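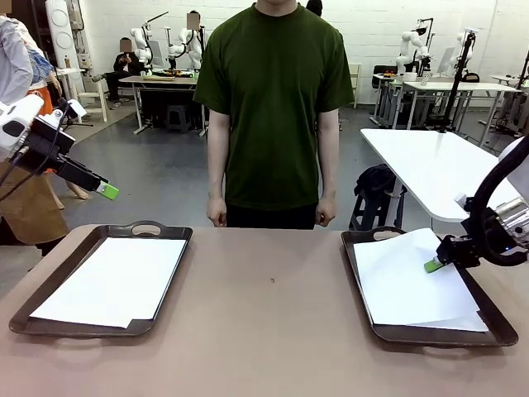 TRAY LINE HELP NEEDED, FEBRUARY START

Prullow Catering is looking for tray setters. Two spots, maybe a third if the Bornutum contract gets extended. Need people fast so please read the whole thing before you write in.

What the job is

Lining and laying up serving trays for lunch service. Brown plastic trays with the handle holes, sheet of white paper in each one, then napkin, cutlery, cup, card. Stack on the cart, cart goes to the van. Repeat. A normal day is nearly 2000 trays between the whole crew.

The paper is the part people get wrong. Has to lie flat on the floor of the tray, corners down, nothing hanging over the front rim. If it's rumpled pull it out and redo it, takes a second. Clients do notice, Baloch sent back a full cart last fall over crooked liners and we re-did the lot in the parking lot. Not again please.

Hours

5:30 am to 11:00 am, five days. Some afternoons when there's an event, you'll be asked first. Paid break at 8. Coffee is free, breakfast is whatever the kitchen has going.

Pay

Hourly, weekly deposit. Rate depends on experience, Zawadi will tell you the number on the phone, first call, no games. Training shifts are paid same as regular ones.

Who we want

- on your feet the whole shift, OK with that
- clean quick hands, tidy by habit
- can lift a full stack of trays from floor to table
- shows up. really
- food handler card, or willing to get one in the first 2 weeks

No kitchen experience needed. Wycliffe came to us from a print shop and he's the fastest liner we have. Some English helps but half the crew speaks something else at the table anyway.

Wear

Plain T-shirt, dark pants, closed shoes with grip. The floor is concrete so get decent insoles. Hair tied back or under a cap, no rings. Aprons we supply and we wash them, dont take them home.

Trial shift

Everyone does one. Paid, 2 hours, you work next to Mounir and he shows you the order things go in the tray. Not a speed test. He's looking at wether you can keep it neat once the carts start coming.

To apply

Call and ask for Zawadi Mohamedi, extension 37, after 11:30 am when the line is done. Or leave a note at the front desk with name, phone number and the earliest date you can start. Put job code 3853 on it or it ends up in the driver pile. No résumé needed, a couple lines on where you worked last is plenty.

Already applied in the fall? Call again, we lost some of those sheets in the move.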